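4.2 Candidate lists and what voters do with them

The claim that printed candidate lists help voters choose has been repeated so often that few papers bother to test it. Bhatia and Cai take it as given in their account of ward elections in Ondis, and Uddin builds a whole model of turnout on top of it. We are less sure. A list tells the voter who is standing. Whether it tells the voter anything that changes a vote is a separate matter, and the evidence offered so far is thin.

Our data come from the September council election in Ondis, where 18 candidates stood in the Lindqvist ward and eight in the smaller ward to its north. The election office mailed a list to every household in both wards. Names were given in alphabetical order, each with a party label, an occupation and a street name. After the vote we sent a survey to 1000 registered voters and asked whether they had read the list, whether they had kept it, and how many of the names on it they could recall.

Most of those who replied said they had read it. We place little weight on this. People say they have read things that come from the election office for the same reason they say they floss, and a follow-up question on the color of the sheet drew answers that cannot all be right. Recall is the harder test, and here the picture is poor. In the larger ward the names most often recalled were the sitting members and the first two on the sheet. Candidates in the middle of the list were hardly recalled at all, whatever their party. In the smaller ward recall was more even, but with so few names this could come from yard signs, church suppers or plain acquaintance, and we have no way to pull those apart.

Uddin argues that position effects of this kind wash out once party labels are taken into account. Our figures do not bear him out, although they do not sink him either. The labels were printed in small type, and two of the local groups had names so close that some respondents treated them as one. A fair test would need the same names in a different order in a matching ward, and no election office we approached would agree to it. Isaksson reports a trial with shuffled lists, but her voters were students choosing among made-up parties, and it is a long step from there to a council seat that decides whose road is paved.

There is also the matter of who wrote the entries. Candidates supplied their own occupations, and the office did not check them. One candidate in the Lindqvist ward was listed as a "community adviser," a title that none of the people we interviewed could explain. Mapplebeck treats such entries as useful signals to the voter. They may be signals, but of what? 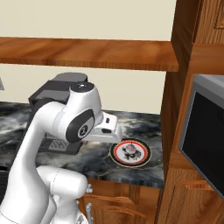

Figure 3. White robotic arm with its gripper over a round plate on a marble countertop.

Layout has been given more credit than it deserves. The Wenolitz guidelines, which the Ondis office followed, hold that a ruled border and a touch of color draw the eye to the names and so improve recall. The reasoning seems doubtful to us. A border draws the eye to the border. The plate in Figure 3 has a black outer rim, a thin gold edge and a red band inside that, and a reader who glances at it may well come away with the rings and very little else. We suspect that decorated lists work in much the same way, though our survey was not built to show it. Of the respondents who praised the look of the sheet, few could name more candidates than those who disliked it, and the gap was too small to lean on.

The Rostix voter guide, a folded leaflet sold at newsstands during the campaign, is sometimes put forward as the better model. It gave each candidate 80 words in place of a single line. Readers of the guide did recall more names. They were also people willing to pay for a leaflet on a council election, and we would expect such people to recall more names with no guide at all. Cai makes this point in a footnote and then sets it aside, which we think is a mistake. Until someone hands the guide out by lot, the difference between its readers and everyone else should not be read as an effect of the guide.

None of this shows that mailed lists are useless – a voter who wants to check a spelling or a party will find them handy. The stronger claim, that they shift votes toward lesser-known candidates, finds no support in the Ondis returns. We turn next to the returns themselves, precinct by precinct.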